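Grondthorpe Home Care Supplies Program
Progress report, March

Deliveries reached 200 households, 19 more than planned. Fuel costs were five per cent over budget and will be recovered by combining the Gerkon and Lengyel runs.

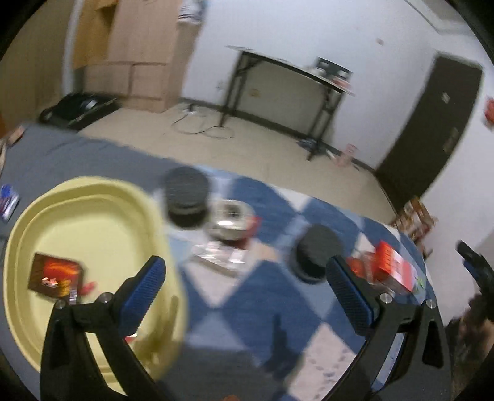 Sorting of bedside supplies remains the slowest task. Viktória Sipos has trialled three container types in client bedrooms. A shallow basin with rounded corners, like the pale yellow one, takes packets lying flat and is easy to wipe. Deeper tubs were returned. Unspent funds of $2,707 are carried forward to April.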